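Toaster tips, and which ones I'd ignore

Every May I get a fresh batch of toaster advice forwarded to me, usually by my neighbour Birsen Tokgöz, and most of it is rubbish. I've tried a fair bit of it anyway. What follows is the part I'd keep, plus a few popular tricks that I don't think deserve the bother.

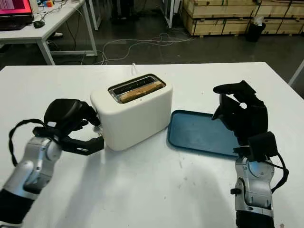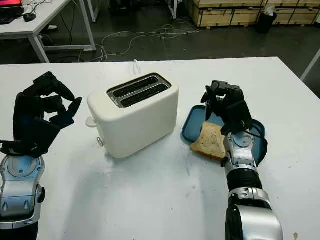

Both show a two-slot toaster with a teal-blue tray beside it.

Do I need to unplug the toaster before getting a stuck slice out?
Unplug it every time, even if the lever has popped up and the slots look dark. Then let it cool and lift the bread with wooden tongs. Knives and forks stay in the drawer.

The numbers on the dial
People swear they're minutes. On some toasters they may be close to that, on plenty they aren't, and I've yet to own two where a 3 meant the same thing. Run one slice of your usual bread at a low setting and go up from there. If you change bread, expect to do it again. I once followed a chart that claimed to cover 16 kinds of loaf and it was wrong about the first two I tried, so I stopped.

Turning it upside down
Everyone's grandmother did this. It does get crumbs out. It also sends a share of them into the works, where you'd like them least. If there's a crumb drawer underneath, pull that out over the sink and wipe it with a dry cloth. If there isn't, unplug the thing, wait till it's cold and tip it gently over newspaper. No shaking, no banging on the bottom.

Lemon juice on the metal top
I was told this would bring up a shine. It left streaks. A damp cloth and a drop of washing-up liquid did a better job in less time, and the cloth was wrung out properly first. Hot metal and wet cloths don't mix, so do it before breakfast.

A tray next to the toaster
I was ready to be rude about this one. Ľubomír Paulík at the Hundcombe repair morning recommends it and I assumed he just liked trays. Fair enough, it works. Bread waits on it, toast lands on it, and the crumbs go to the bin in one trip. Any shallow thing with a raised edge will do. You don't need the bamboo one with the magnet.

Toast goes limp if you lay it flat on something cold, mind. Stand the slices against each other for a minute first.

The cord
Keep it behind the toaster and away from the front edge of the worktop. Cord tidies with sticky pads are sold by the packet and mine fell off in 13 days. A loose loop at the back is fine. Don't wrap the flex round the body while it's still warm.

Frozen bread
Straight in, using the defrost button if you've got one. Without one, set the dial low and do it twice. Lucienne Gautier wrote in to say she thaws hers on the counter overnight, and I can't see what that gets her apart from dry bread.

Sugar in the slot to "season" it
Please don't. Same goes for buttered bread, cheese, and the trick with the toaster on its side, which is a decent way to start a fire.

Next time, kettles and vinegar. I have doubts about that as well.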